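Druvcombe kitchen handling project
Progress report to the fund, second period
Prepared by the project lead, Noststead site

Where we are

The arm and its mounting were delivered in March and are set up at the Noststead site. The second arm has not been ordered. We held that order back while we worked out which gripper to standardise on, and this report asks you to agree a change to the equipment budget before we place it.

Work in this period has been on plating cold food: picking up single items and moving them between dishes. We started with firm items such as bread rolls and moved on to leaves and sliced vegetables in April.

Spending against plan

The arm, controller and table came in on budget. The wrist camera cost slightly less than quoted. The overspend is in small parts. We allowed £300 for fingers, pads and fixings for the whole year and have spent £519 in two periods, mostly on finger sets. Part of this was our own mistake, as we bought two sets in a size that does not fit the current mount. The supplier, Briltelance, took one back less a handling charge.

Crockery was not in the original budget at all. We had assumed we could use what the Druvcombe kitchen had spare, but their stock changes too often for us to compare one week's runs with the next. We now keep our own plates and bowls in fixed sizes.

Gripper choice

We looked at three routes for the second arm: the same two-finger gripper as the first, a soft gripper from Briltelance, and a suction tool. Suction was ruled out early because most of what we handle is uneven or has holes in it. The soft gripper does well in the supplier's own demonstration, but the lead time is around 30 working days and each replacement finger has to come from them. The two-finger gripper is cheaper, we already know how to service it, and we can hold one set of spares for both arms.

Leafy items are the hardest test for it. The fingers have to close on something thin, inside a bowl, without catching the rim.

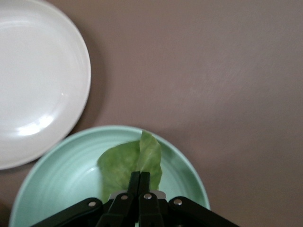 Our recommendation is to buy a second two-finger gripper now and borrow a soft one for a trial later in the year, if Briltelance will agree terms. We have asked them for a price on a four-week loan and are waiting for the reply.

Changes requested

Move £300 from the travel line to small parts. Travel is underspent because most meetings with Druvcombe have been by phone.

Add a line for crockery and trays. We expect to replace a few pieces each period, at £35 a period.

Release the money for the second arm on the terms already agreed, with the gripper as above.

Next period

Order and install the second arm. Repeat the leaf runs with both deep and shallow bowls. Write up the cleaning routine so that the kitchen can price the staff time. The Druvcombe manager has marked the draft layout for two arms "Ok", subject to a check on the sockets along the back wall, and we will send you the electrician's quote when we have it.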